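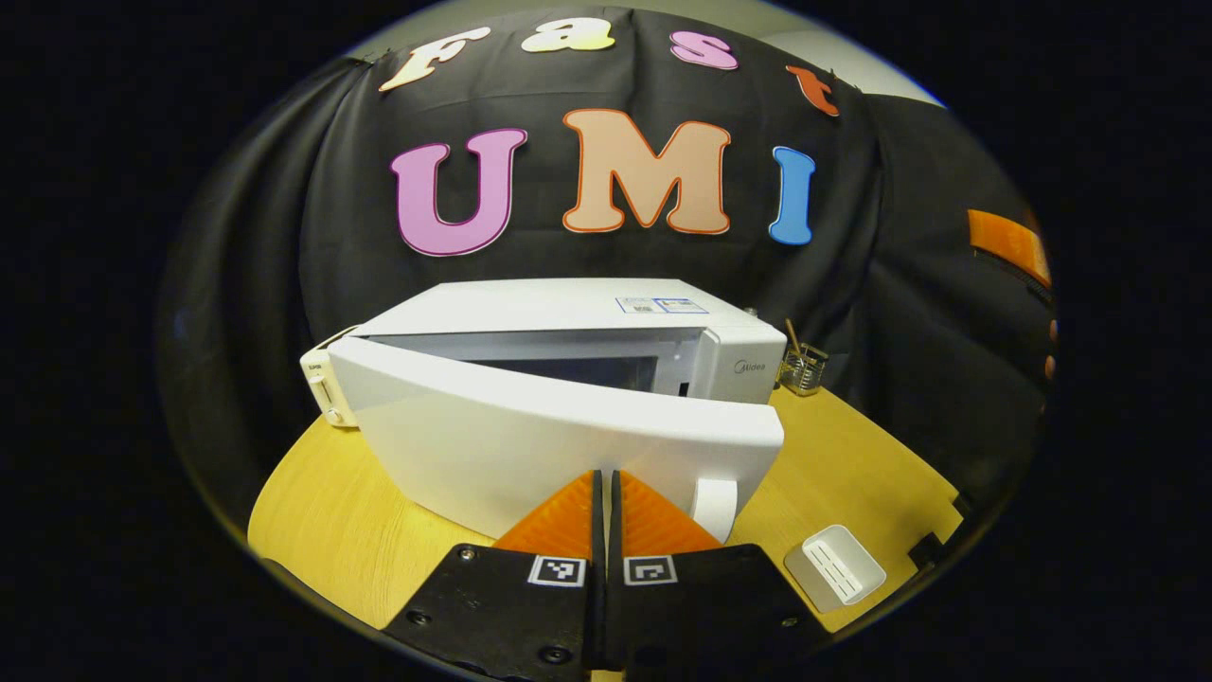
## Micro-ondas de bancada

O **micro-ondas de bancada** é um forno pequeno, pensado para ficar sobre uma mesa ou um balcão, sem obra nem encastre. Continua a ser presença querida em copas, salas de convívio e cozinhas modestas - e há quem não o troque por nenhum outro.

### Comandos

Nos modelos mais simples, como o Midea branco de porta com puxador curvo, o painel resume-se a dois botões rotativos, um por cima do outro. Nesta família de aparelhos, é costume um regular a potência e o outro o tempo, e quem já aqueceu uma sopa à pressa sabe como é agradável rodar um botão e pronto.

### Colocação

Uma mesa de madeira firme serve muito bem, desde que sobre espaço para a porta abrir por completo. Convém deixar folga atrás e por cima, e afastar panos e cortinas das grelhas de ventilação.

### Limpeza

A cavidade clara mostra depressa os salpicos. Uma taça de água com limão, aquecida durante 2 minutos, amolece a sujidade - depois basta um pano macio, passado com calma, também pelo vedante da porta.

### Ver também

- Forno elétrico
- Copa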